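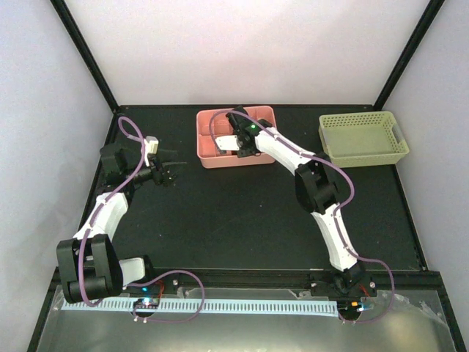 The right arm at the pink container in one of our two-arm cells. The green basket is at the back right.

Frequently asked questions about recording for the Wimow set

What is one example?
One example is one full try at a task, from the start signal until both arms are back in rest position. We keep also the tries which fail, but they must be labeled as failed.

How many examples do you need for one task?
For a new task we ask for 100. Below this number the training at Kirnberg gives very unstable results. The longest task has now 138.

Must both arms move in every example?
No. In many tasks one arm works and the other one waits. Please do not move the waiting arm only to make the recording more interesting.

Can I change the place of the containers?
Yes, and you should. Move them a little after every 16 examples and write this in the log. Both must stay fully on the black surface.

The cable came in front of the gripper. Is the example lost?
Usually not. If the fingers are hidden only for a short moment, keep it. If you can not see the grasp at all, mark it with "view blocked" and record again.

Where do I send the files?
Upload them to the Gancombe folder before you leave. The check runs at night, and the result is there from 7 in the morning.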